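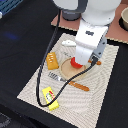
## Session 4: Reading an offer for a small robot arm

Module: Automation for Small Producers, Gredton site
Notes by Thắng Văn, with corrections from Ruth Entwistle

### What we are looking at

The supplier Hegyi sells a table-top kit under the name Iken. It contains one arm, one gripper, a base board, cables and a licence for the teaching software. The price in the offer is 2,000 pounds, or 1,715 pounds for schools and colleges. Please write both prices in your notebook, as the exercise uses them.

In our trial the gripper is on a red rounded object lying on a round wooden plate, with other small things left near it on the mat. I ask you to look mainly at the cable. It comes down from the dark motor section, makes a loop over the yellow package, crosses the toy utensil and returns to the side of the gripper. Keep this in mind when you come to question 3 of the checklist.

### What the offer says and what it leaves out

The offer promises "pick and place of everyday objects". This phrase is very wide. A buyer should ask for:

- the largest and smallest width that the gripper can hold
- the weight at full reach, and also close to the base
- the number of picks in the supplier's own test, and which objects were used
- the delivery time of spare fingers

Hegyi answered the third point only. Their test had 70 picks, all with the same foam block. Mikkel Lauritsen asked in the last session if this is enough. My opinion is that it is enough for the foam block. For fruit, bread or packed goods you must make your own test, with your own goods.

### Checklist for your report

1. Is the base fixed to a board, to the table, or to nothing?
2. Can the arm reach every place where you will put an object?
3. Where does the cable lie during the work, and what can it touch?
4. How is a round object held in comparison with a flat one?
5. Who repairs the kit, and who pays the transport?

On question 5, the service contract goes through Lurcombe and not through Hegyi. It is written on the last page of the offer in small letters. Solange Sales found it, and I had missed it myself.

### Task for November

Work in pairs. Write one page to a bakery owner who has never bought a robot. Say if you would buy the kit, rent it or wait, and give the price you used. Do not copy sentences from the brochure.

Brynhildur Steinarsdóttir keeps the paper copies of the offer. Ask her before the break, and return them the same day.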